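December 17, 2018
Adhesive trials, wall panel mounts, Letura batch

Carried on with the shear tests on the two-part paste from Ostrowski. The September samples were cured at room temperature only, and the spread in the results was too wide to say anything useful. This time every coupon got the same schedule: clamp overnight, unclamp, 200 minutes in the warm cabinet, then back on the rack until the next morning before loading. Surface prep was a solvent wipe, a light scuff with the grey pad, then a second wipe. No primer.

Dead load first. Coupon A held 636 N with no creep I could read on the dial gauge. Coupon B let go early at 133 N and the face was clean metal on one side, so that is an adhesion failure and not the paste itself. I suspect the second wipe was skipped or the cloth was dirty. Marked B as void but kept the pieces in the tray under the bench. Please don't throw them out, I want to look at the edge under the loupe.

Coupon C was still loaded when I wrote this up. Will read it tomorrow and add the figure in the margin.
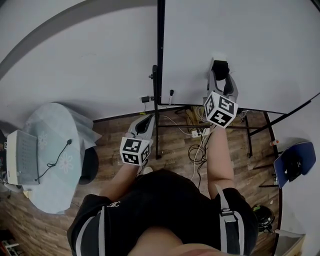
Mixing ratio needs tightening. The cartridge gun gives an uneven first bead, and if that bead goes onto the part the hardener side is short. From now on run the first 3 cm onto scrap card and wipe the nozzle before starting. Weighing both parts in a cup is more accurate but wastes paste, and the working time is short enough that the cup starts to warm up before the second part is coated. The gun stays for production, the cup for test coupons.

Bond line thickness: tried glass beads in the mix on the spare coupons and fishing line across the corners on the rest. Both gave an even gap. The line is less trouble and can be trimmed after cure. The beads scratch the anodized finish if the part is slid into position, and people do slide it, whatever the sheet says.

Annelore Brandes asked whether the Cekness tape would do the same job with no cure time. For the small brackets, probably. For the long rail I don't like it. The rail bows slightly along its length and tape has no way to fill that gap, so the ends would carry everything and the centre would sit in the air. Told her I would run one rail each way in the new year and hang the same weight on both. She is fine with that as long as the Clisteo order is not held up. It uses the small brackets only, so it can go ahead with tape if purchasing agrees.

Open items:
Warm cabinet thermostat reads higher than the probe. Offset is steady, but the dial should be relabelled.
Solvent is low. One tin left, opened.
The blue clamps have lost their rubber pads and leave a mark. Use the black ones until new pads arrive.
Ostrowski data sheet gives peel strength for steel only. Email sent asking for the aluminium figure, no reply yet.

Next: repeat coupon B with fresh cloths, both wipes, same schedule. Then cut the rail stock.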